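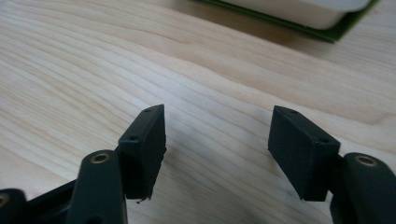
Vol. 2, p. 116

TABLETOP (wooden). The flat upper part of a table, made to carry objects at a convenient height. Pale woods are common in homes and workrooms, where a light surface makes small things easier to find. The term covers both solid boards and panels faced with a thin layer of real wood.

Grain. The lines on a wooden top follow the growth of the tree. Boards sawn along the trunk may show long, sweeping curves, often a shade darker than the wood between them, with fine parallel streaks and a few broader wavy bands. Makers usually run the grain along the length of the top. Wood swells and shrinks mostly across the grain, so wide tops are fastened in a way that lets them move.

Finish. Oil leaves a low sheen and can be renewed by hand. Varnish forms a harder film — it resists spills better but is more work to repair. A cloth wrung out in plain water is enough for daily cleaning, wiped with the grain.

Use. A worktable holds whatever the job calls for: a clear plastic cup, an open box with its packing, small loose parts. Light cups tip easily and are best kept away from the edge where the arms rest.

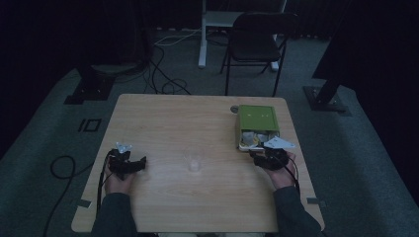
Tharindu Kumarasinghe holds that the middle of a worktable should be left to the thing being handled, with boxes pushed toward the back and their lids kept with them. Soledad Mercado would clear the boxes off altogether, and sets aside a shelf for them.

See also: BENCH; GRAIN; VENEER.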